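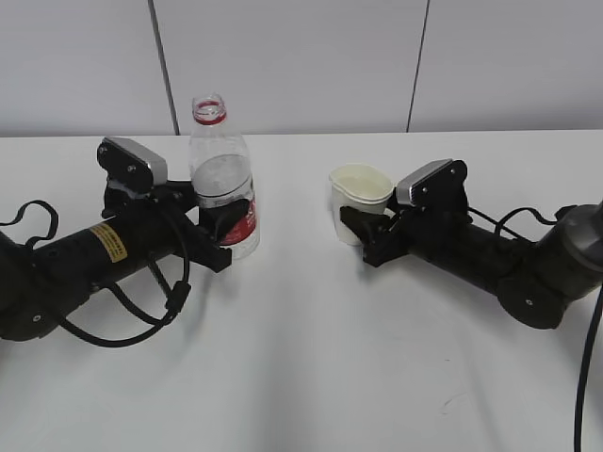
27 novembre 2020

Le devis de Dratholm est arrivé ce matin, et j'ai passé la moitié de la journée dessus (au lieu de finir le rapport, tant pis !). Deux bras, deux pinces, deux caméras de poignet, les câbles de rechange : on rentre enfin dans l'enveloppe. Besorard était moins cher sur les bras, mais il fallait compter 73 jours de délai et les pinces restaient en option.

Itziar Campos veut qu'on garde 380 euros pour les consommables. J'ai ri, puis j'ai refait le calcul – gobelets, bouteilles, essuie-tout, doigts de pince à remplacer – et elle a raison. Verser de l'eau à deux bras, ça va en manger, des gobelets ! J'en mets 40 sur la première commande.

Reste la table. La blanche me plaît beaucoup, on y voit tout, mais j'en voudrais une plus profonde avant juin. Demander à Pestlow s'ils découpent sur mesure.

Je suis ravie, j'ai déjà trois idées de tâches pour la suite. Rappeler Dratholm demain pour la garantie.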